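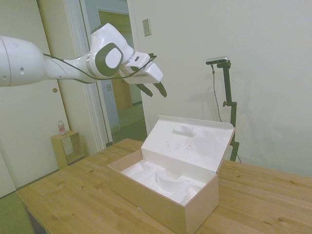 Lid up, insert still in, knotty pine underneath

Product boxes with molded inserts: do you keep them, and what for?
Ditesska Forums > Home & Storage > Small Organizing

pinetablepam
Posts: 1,478

OK, I need to talk about boxes with people who will understand. I've been going through the hall closet since September and I've reached the layer where every good box I ever brought home is living. You know the kind: stiff walls, hinged lid, a white insert with a hollow for every piece that came in it. The pale one up top is my favorite so far. The lid stands up behind it by itself and there's an oval recess pressed into the inside near the top edge, and the front is completely plain, no writing on it. I love a box with no writing!

So what do I do with them? My sister says recycle the lot. I say these are the best free drawer organizers in the world and I'd be crazy to let them go. But I have to admit that so far I've used exactly one of them (it holds my watch straps and it's perfect). The rest have been sitting there being perfect in theory.

What I want to know:
Do you leave the insert in or pull it out?
Has anyone had luck cutting one down for a shallow drawer?
And does anybody know a good way to tell pulp from foam on the white ones? I go back and forth on mine and the recycling people here care a lot.

grommet_and_sons
Posts: 2,118

Leave it in! The insert is the whole point. I have a Sondum headphone box that became my sewing kit. The round hollows hold thread spools and the long one takes the seam ripper and the little scissors, and it closes flat so I can throw it in a tote bag. I've had store-bought sewing boxes that weren't half as good.

For pulp or foam, press a thumbnail into a corner on the underside. Foam gives a bit and keeps a shiny dent. Pulp feels like an egg carton and goes fuzzy if you scratch it. You can also put one drop of water on the back. Pulp soaks it up, foam just lets it sit there.

quarterinch
Posts: 900

I'm going to be the grump. I kept boxes like these for years and every single one ended up as a box with nothing in it that took up the room of a box with something in it. The hollows are shaped for one product. Unless you happen to own a thing of the same shape, you're storing air.

Pull the insert, recycle it, and use the box as a plain tray. You get all of the room back. That's my two cents and I know it isn't popular in this corner of the forum.

grommet_and_sons
Posts: 2,118

quarterinch, you say this every time and every time I picture you with a drawer full of loose batteries.

quarterinch
Posts: 900

They're in a tray. With the insert pulled. They're fine.

pinetablepam
Posts: 1,478

Ha! OK, I can see both sides. I tried the thumbnail thing on one of the smaller ones and it went fuzzy right away, so that one is pulp and I'm thrilled. I haven't tried it on the pale box yet. I'm scared of marking it, which I realize is silly for something I was thinking of recycling.

What about the lid? If I'm putting a box inside a drawer the lid has to go somewhere, and flopped out to the front it sticks out past both ends on some of these. 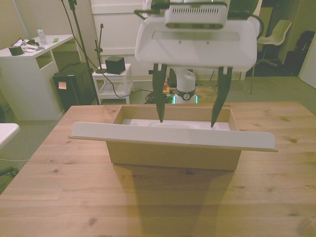 Lucrezia Parisi: Take the lid off and keep it, is my advice. I score along the fold with a craft knife, two light passes and then a firm one, and it comes away clean. The lid then turns into a drawer liner or a divider. I have cut-down lids standing upright between my baking sheets and they've been there so long that the edges have gone soft. Cut from the inside of the fold, by the way. If you cut from the outside the paper skin tears back along the wall and you'll be looking at a ragged edge forever.

mossyoak_lil
Posts: 100

Oh, I like the divider idea! Do you do anything to the cut edge? Mine always start to split into layers after a few months.

Lucrezia Parisi
White glue, thinned a little, rubbed into the edge with a finger. Wipe off the extra and let it dry standing up. Paper tape folded over the edge also works and looks neater, but the glue lasts longer in a kitchen.

mossyoak_lil
Posts: 100

Doing this tonight. I have a stack of lids with nothing attached to them because I'd already recycled the bottoms, don't ask me how that happened.

For what it's worth on the main question, I'm in between. I keep the insert if the hollow is shallow and wide and I pull it if it's deep and narrow. Shallow ones are great for things you want to pick up with your fingers, like earrings, push pins, guitar picks, those tiny screws from eyeglasses. Deep narrow ones eat everything and you have to tip the whole box over to get it back.

quarterinch
Posts: 900

I could live with that rule. Shallow stays, deep goes. I'd still want to know what's going in it before it gets a spot in the closet. "Might be good for something" is how I ended up with a shelf that bowed.

pinetablepam
Posts: 1,478

The shelf!! Mine bows too. OK, new rule for me: a box only stays if I can name the thing that's going in it while I'm holding the box. I did a round of this after dinner at the pine table and it went so much faster than I thought it would. Kept a flat one for stamps and the good envelopes, kept a tiny square one for spare keys, and let go of a whole armful. The pale one is still undecided. The hollows in it are all curves and ridges and I can't think what would sit in them nicely.

teacup_ranger

Seed packets? No wait, they're flat. Seashells! Or beach glass, if you have any. My niece keeps hers in a Piras perfume box with a curvy insert, and she moves them around in there like it's a little landscape. It's the prettiest thing on her shelf.

If you have a craft drawer, curvy ones are also good for polymer clay pieces while they're waiting to be baked. Round beads don't roll off.

grommet_and_sons
Posts: 2,118

Beads in a curvy insert, YES. I do the same with wool balls for felting. Also Christmas ornaments, the small glass ones. Lay a bit of tissue in first so you can lift them out by the tissue and your fingers never have to go down the side. I went three winters without a broken one and then broke one on the tree, so the box is innocent.

quarterinch
Posts: 900

All right, ornaments I'll give you. That's a real use. Fragile, same size every year, only comes out once.

One warning though. If it does turn out to be pulp, don't put it anywhere damp. I had pulp inserts in a basement and they smelled like wet dog by spring, and so did what was in them. Upstairs closet only. Toss one of those little silica packets in if you have them.

mossyoak_lil
Posts: 100

Can I ask about cutting the inserts themselves? I have a drawer that's just a hair too shallow. The box fits if I trim the walls but then the insert stands up higher than the wall and catches on the drawer frame.

Lucrezia Parisi
Flip the insert over and look at the feet underneath. On most of them the part touching the bottom of the box is a skirt around the outside, and you can trim it all the way around. Mark the line first. I stand a pencil on a short stack of cards and turn the insert against it, which gives a level line with no measuring. Pulp wants scissors, foam wants a long sharp blade pulled toward an edge in one stroke. Sawing back and forth leaves crumbs all over the table and they cling to your sleeves.

mossyoak_lil
Posts: 100

The pencil on a stack of cards!! I would never have thought of it. Thank you!

teacup_ranger

I use the Isent snap-off knife for foam and change the blade when it starts to drag. Watch out for how deep the hollows go before you trim, I once took off so much that one of the cups had no bottom.

quarterinch
Posts: 900

And that one went in the recycling, I hope.

teacup_ranger

It's a stand for my rolling pin now.

quarterinch
Posts: 900

I'm going for a walk.

pinetablepam
Posts: 1,478

Laughing so hard over here. OK, you've talked me into it: the pale box is going to be ornaments. I have a set of small glass birds that have been wrapped in the same paper towels since my mother had them, and I laid one in the deeper curve a few minutes ago and it fits like it was meant to live there. The tail goes over the ridge! I'm keeping the lid on this one and leaving the hinge alone.

I'll do the others Lucrezia's way and turn the lids into dividers. Does anybody know if white glue will hold on the shiny kind of lid, or do I need to sand it first?

Lucrezia Parisi
Only the cut edge needs the glue and it's raw board there, so no sanding. Keep it off the shiny face or it'll peel in strips later.

pinetablepam
Posts: 1,478

Perfect. I've got the craft knife out and the rest of the closet to go. If anyone has ideas for very long skinny boxes, please post them, I have a bunch of those and so far all I've come up with is knitting needles.

grommet_and_sons
Posts: 2,118

Candles. Tapers, laid head to tail. Write the color on the end with a pencil so you don't have to open them all.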